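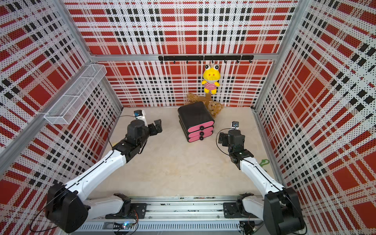 Figura 1. Celda de ensayo con los dos brazos sobre el carril y la cajonera al fondo.

Buscar en este sitio Buscar

Comparación de dos juegos de dedos para pinza paralela en tareas de cajón
Informe de proyecto, abril de 2023
Autor: Mohandas Thampi

1. Objetivo

El trabajo compara los dedos rectos de Aerts con los dedos de punta estrecha de Tollier, montados en brazos iguales y con el mismo controlador. Queríamos saber cuál de los dos permite abrir un cajón por el pomo y recoger piezas pequeñas del suelo de la celda sin cambiar de herramienta. Los ensayos se hicieron en el laboratorio de Stasirthorpe.

2. Tarea del cajón

El brazo derecho se encarga del cajón y el izquierdo queda libre para las piezas. Se registraron 649 intentos válidos de 700. Los 51 restantes se descartaron por pérdida de señal de la cámara de muñeca. Un intento se da por bueno si el cajón inferior queda abierto y el mueble no gira.
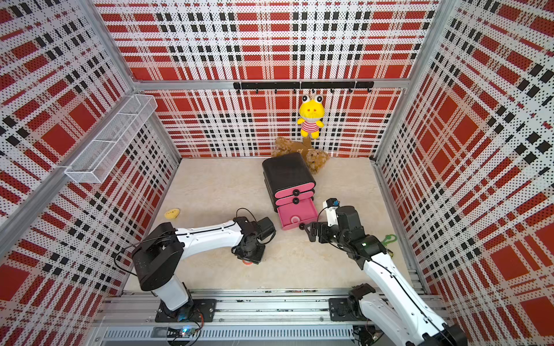

Geert Brouwer comentó al leer el borrador que el criterio de giro le parecía demasiado estricto: un mueble tan ligero se desplaza con cualquier dedo, y propuso medir el ángulo final en vez de anotar sí o no. Lo hemos dejado para la segunda serie.

3. Cámaras de muñeca

Con la vista fija el operador calcula mal la profundidad cerca de la pared trasera. La cámara de muñeca ayuda en la aproximación, pero con objetos negros y brillantes los dedos se confunden con la pieza. 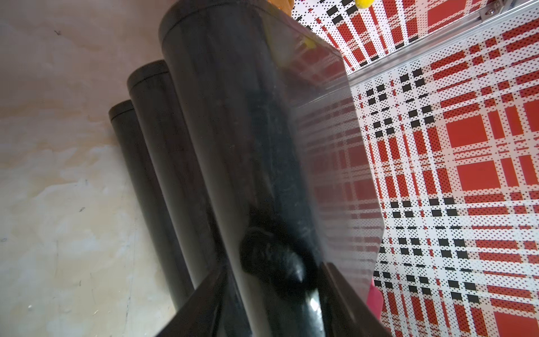 Bajamos la ganancia y subimos la exposición, con una mejora pequeña. Pintar las puntas de un color claro sería más sencillo y queda pendiente, porque Aerts no recomienda cubrir la goma.

4. Piezas en el suelo

Para esta parte se usaron rollos de cinta. El ensayo consiste en coger un rollo por el borde y llevarlo al cajón abierto. Se hicieron 54 repeticiones con cada juego de dedos.
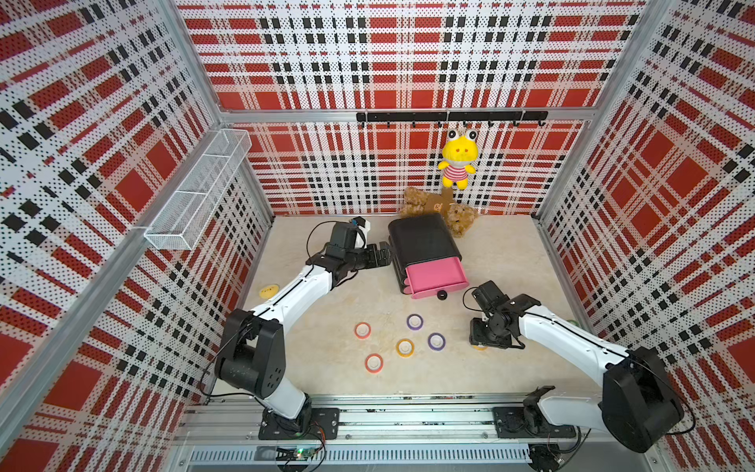
Los dedos de Tollier entran mejor en el hueco del rollo, aunque resbalan si la toma no es vertical. Los de Aerts sujetan con más firmeza por fuera y necesitan más espacio entre piezas. Las tablas completas están en el anexo 2, junto con la configuración del controlador Trostomstead.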